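Secondhand Play Kitchens Need a Parts List

The toy library in Hirken holds 958 items, and 60 of them are classed as play kitchens. When a set comes back, the person at the desk opens the bag, looks in, and signs the card. In my view that is the wrong check. A play kitchen is a kit of loose parts, and a kit of loose parts should be lent against a written list.

Puzzles are already handled this way. The piece count is on the lid, and a puzzle that returns short is marked short. Play food gets no such treatment, on the theory that a missing carrot spoils nothing. The theory holds for one carrot. After two years of lending it does not hold for the set, which by then may consist of four lids and a bun.

The Maltus branch kept records on this. Of 46 kitchen sets bought new, nearly all had lost at least one part by the second November, and the parts lost first were the small foods. Pans and plates lasted. Replacement purchases came to 2896 for the period — a sum that would have paid for the labels, the bags and the hours of sorting with a good deal left over.
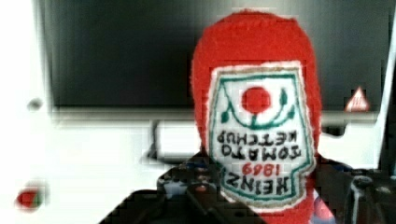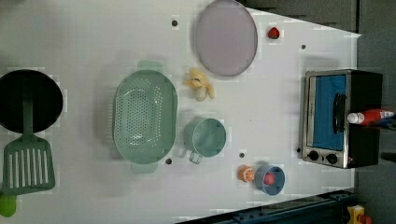
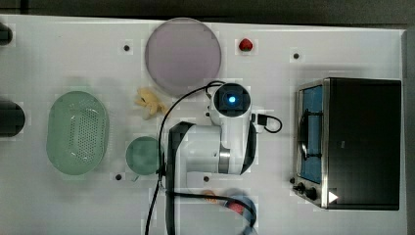
Play kitchen pieces: a plush ketchup bottle in the first picture, a pan, slotted spatula and colander in the second, a plate and a strawberry in the third.

What the list should contain

The list should name each part by type and color. "Assorted food" is useless at the desk. "Strawberry, red, small" can be checked in a second by someone who has never seen the set before. Soft parts should be listed apart from hard ones, as the two are cleaned differently and often end up in different bags.

The list should also be short. The Lumbantobing collection tried numbering every piece with a paint pen and gave up when the numbers wore off in the wash. A printed card in the bag did the same job. If a set has too many parts to fit on one card, it should be split and lent as two sets.

The objection from Cernent

Staff at the Cernent library argue that a list turns a loan into an inspection and that parents will stop borrowing. I take the point about tone. It is an argument against fines, though, and I am not proposing fines. A short set can be marked short on the card and go back on the shelf the same day. The next family then knows what it is getting, and the library knows what to buy.

Hirken reviews its lending rules this fall. The change I am asking for is one card per bag, starting with the kitchen sets and extending to the train sets if the desk can manage it.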